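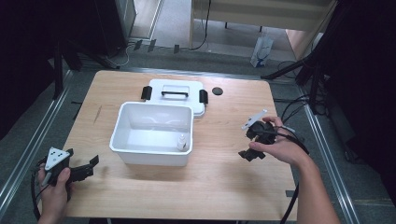 2019년 6월 10일, 작업 노트

주말 내내 비가 와서 그런지 오늘 작업실 습도가 꽤 높았다. 아교 다루기엔 별로인 날인데 그래도 미뤄둔 걸 해치우고 싶어서 그냥 시작! 지난번에 쓰다 남은 토끼 아교는 냄새가 이상해서 버렸고(뚜껑 여는 순간 알았다 ㅠㅠ) 새로 불렸다. 다음부터는 남기지 말고 그날 쓸 만큼만 불리자, 라고 매번 쓰는 것 같은데 또 쓴다.

Marnido에서 들어온 장부책부터. 등가죽이 거의 다 떨어졌고 앞쪽 다섯 첩은 실이 끊겨서 낱장처럼 논다. Miklós는 전부 뜯어서 다시 꿰매자는 쪽이고 나는 뒤쪽 실이 아직 짱짱해서 앞부분만 이어 꿰매고 싶다. 점심 먹으면서 한참 떠들었는데 결론은 못 냈고, 일단 등에 남은 옛날 풀부터 걷어내 보기로 했다. 메틸셀룰로스 습포를 올리고 30분 두니까 위쪽은 주걱으로 살살 밀려 나오는데 아래쪽은 꿈쩍도 안 한다. 한 번 더 올렸더니 그제야 조금 말랑해졌다. 아래쪽은 누가 나중에 다른 풀로 고친 것 같기도 하고... Francine한테 물어볼 것.

밀풀은 묽기가 또 애매했다. 체에 두 번 내렸는데도 알갱이가 남아서 한 번 더 내림. 닥지 띠는 물붓으로 선 긋고 손으로 뜯었는데 이건 오늘 제일 잘됐다. 보풀이 길게 살아서 찢어진 데 붙여놓으니 거의 티가 안 난다. 신나서 23쪽까지 쭉 해버렸다. 압지 갈아주는 걸 한 번 까먹어서 모서리 하나가 살짝 울었는데, 내일 다시 습기 먹여서 눌러보면 펴질 것 같다.

표지 천은 Weldu 견본 중에 진한 갈색이 제일 가깝다. 근데 햇빛 아래서 보면 붉은기가 좀 돈다. Brock은 괜찮다는데 나는 아직 모르겠음. 8월까지만 돌려주면 되니까 급할 건 없고, 견본을 하나 더 받아보고 정하자.

내일 할 일
압지 전부 교체, 누름돌 도로 올리기
등 아래쪽 풀 마저 걷어내기
리넨실 굵기 비교(가는 쪽이 원래 실이랑 비슷해 보임)
Darlene한테 프레스 손잡이 삐걱거리는 거 얘기하기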